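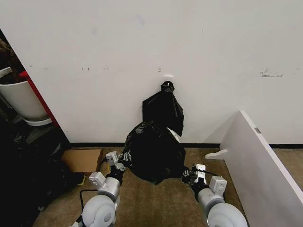

Garbage bag

A garbage bag (trash bag if you grew up near me, in Eltstead) is a thin plastic sack for lining a can or hauling waste out. Black is the classic office and yard color, and I still like it best - it hides everything! Most people close one by twisting the top and tying it into a knot, though some brands add a drawstring. I buy mine in rolls of 50.

Leave yourself plenty of slack at the neck, and if the bag feels heavy, split the load into 2. On carpet I carry them, because dragging is how bags tear.

See also: Bin liner, Drawstring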